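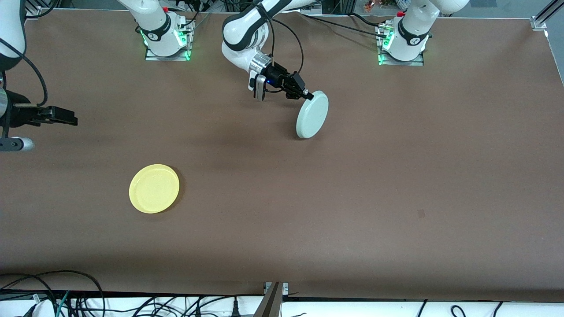

Projects > Breststead Orchard Trial > Reports

Search this site Enter keywords Go

Progress report, 2021-06-13
Prepared for Grokesano by the Trevor plum trial

Blossom was late on the lower rows and fruit set is uneven. Of the 105 trees planted in November, four failed to break bud and have been lifted. The roots showed no sign of disease – waterlogging at the bottom of the slope is the likely cause.

Thinning began on the older trees in the upper block. Fruit is being left 5 cm apart on the laterals. The Zasomex rootstock is growing more strongly than the standard one, but trunk girth will not be measured until leaf fall.

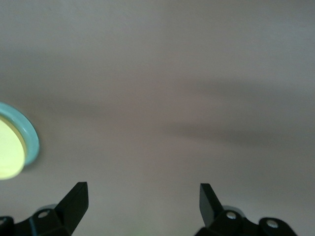 Ceiling light, round fitting.

Spending is within budget apart from drainage. We ask to move £50 from the labels line to pipe fittings. The tasting day at Breststead stays in the plan, with scoring sheets for sweetness, skin and stone cling. Outstanding: second moth trap count, soil results for the lower rows.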